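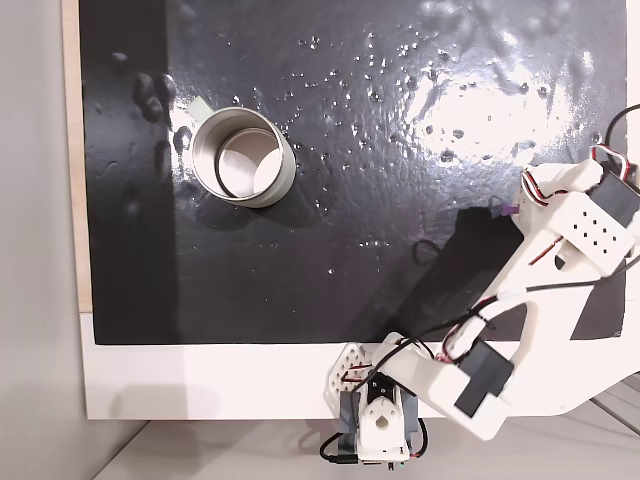

Cyril Stockdale would start you somewhere else. His line, repeated to every intake at Marsden, is that a shared model fails on the first morning, when two people pick different origin points and neither one writes it down. Everything after that is cleanup.

Chapter 6
Coordinating the Shared Model

Before you start. You'll need the Gelletura project files from Chapter 2, a viewer that opens IFC, and your notes on naming. If you skipped the naming section go back and do it, the excercises here assume it.

What this chapter covers: setting a common origin, splitting a model by discipline, running a clash check, reading the results without drowning in them. Also issue tracking, briefly. Costing is left for later.

6.1 Whose model is it?

Short answer, several people's. The architect has one, the structural engineer has one, mechanical services has another. Each stays with its author. What gets called "the model" on site is a federated view, all of them laid over each other and refreshed on a schedule. Nobody edits the federated view. Changes go back to the discipline model and come through at the next refresh.

Students mix this up every year. So did the Roltside team on the library job, who moved a duct in the combined file and lost the change by 4 pm when the services model was reloaded.

6.2 Origin and units

Agree on both in writing. Millimetres for the building, metres for the survey, and a named point on the site grid. Put a small marker object at the origin in every discipline model. Export, overlay, check the markers land on top of eachother. If not, stop. Don't nudge the geometry by eye.

Key terms: federated model, discipline model, origin marker, hard clash, soft clash, tolerance.

A first clash run on the Nalesent building gave 80 results. Most were pipe insulation touching ceiling hangers, well inside tolerance. Two mattered, both beams through the main riser. Sorting one kind from the other is the work of section 6.3, so keep that report open.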